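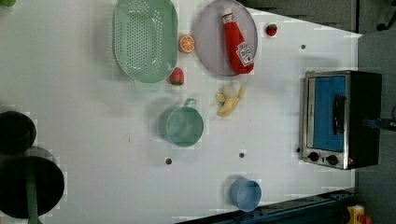 The practice kitchen table in Satwood, from above: toaster oven, colander, cups and play food.

Welcome, and thanks for stopping by to find out who we are. Surnuveo puts together table-top kitchen kits for people who teach robot arms to do household work, and we also offer a bench service for customers who would like us to do the first round of teaching for them. We have been at it long enough that the coffee maker has been replaced twice, and we still get a little excited when a new arm is bolted down and somebody asks it to pick up a strawberry.

The company was started by Suqin Qian, who had spent years writing software for packing lines and wanted to work on something closer to home. Her first kit fit in one suitcase. It went to a college lab that had a good arm and a good camera but had been practicing on wooden blocks all winter, and the students there wrote back with such a long list of wishes (more shapes! softer things! something with a handle!) that she rented a room in Satwood and got going on the second one. 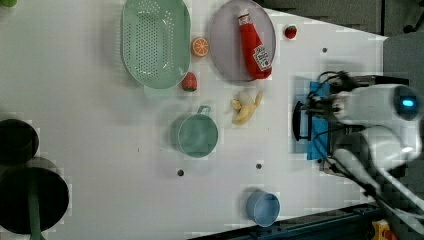 That second kit grew into the Rerkar, and it's still what most people come to us for. It ships as a set of 29 pieces, with a layout sheet, a starter list of tasks and a phone number that reaches one of us at the bench. We pick the pieces the way you might pack for a long trip with small children -- some easy, some awkward, and a few that are there to keep everybody humble. A cup asks one thing of a gripper and a banana with its peel open asks quite another, and we like to have both within reach on the same afternoon.

If you already own an arm, we'll help you figure out which pieces suit your gripper before you order. If you don't, you are welcome to rent time on ours, by the half day or by the week, and bring your own software along on a laptop. We ask first-time visitors to come by at 9:30 in the morning so there's time for the safety talk and a slow walk through the controls.

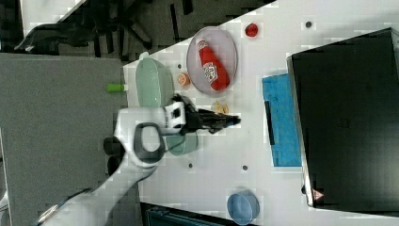

SURNUVEO -- BENCH TEAM, SATWOOD

We're the folks who set the tables, run the sessions and answer that phone. Every Rerkar task gets tried on our own bench before it goes on the list, and we keep notes on each one, including the ones that went badly, because customers tell us those are the pages they read first. Our notebook is up to 2172 entries now. Suqin still reads new ones over lunch and writes questions in the margins, and we have learned to date our handwriting accordingly.

Customers who book the bench service get a copy of the notes along with the session recordings and a short call to talk it all through. The standard booking covers 106 runs of one task, and the large one covers 1000 runs spread over as many tasks as you like. Dai, our scheduling page, shows which weeks are open, and April tends to fill up early with school projects, so do write to us ahead of time if that's your season. 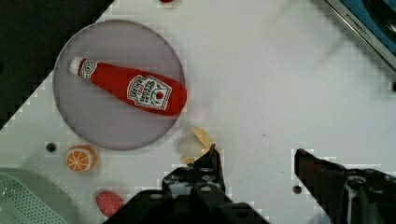
Wrist view over the table, with the gripper fingers near the soft play food.

We love having visitors, too. School groups, hobby clubs and people who are simply curious can come see the bench in the afternoons, and we'll find you a chair and somebody to talk to -- probably for longer than you planned! Send a note through the contact page with the size of your group and what you'd most like to see, and one of us will write back.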